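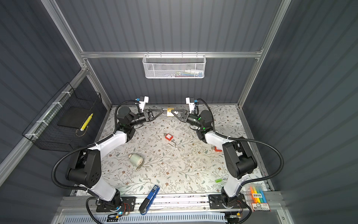
Evaluation cell, Skovell two-arm kit, with the brass padlock between the grippers.

Sat 16 October

The second week of the Skovell review continued at the Clornau workshop, with Halvard Isaksson at the controls and the undersigned keeping the record. Hjørdis Hovland joined us until noon.

The morning was given to the padlock exercise, which Gromby lists among the tasks a purchaser may expect to train without outside help. The brass lock was used first and the red one kept on the mat. Mr. Isaksson considers the shackle the harder part to present to the second gripper, and has asked that attempts be logged separately for each arm. I have amended the log sheet.

The wrist cameras are included in the quoted price. The mounting brackets are not mentioned in the quotation at all - a point to be raised with Ragnvald Vik, who handles our account at Gromby. The base price stands at 4000, with the service plan charged separately. The plan promises a reply within 8 hours on working days. Our request of Thursday, reference 2319, remains open.

Ms. Hovland asked whether the patterned mat should be replaced by a plain one for the remaining trials. It was agreed to keep it, as the departments that will use the cell have tables of every kind. She also asked for a proper place for the stapler and the box of colored sticks between sessions. I have no objection.

Backlund delivered its competing offer by mail this afternoon. It covers 4 arms and a longer warranty, but training is extra and the July price list is still attached. I have read only the first part.

Mr. Isaksson will repeat the exercise on Monday with the red padlock. The log sheets are in the gray binder.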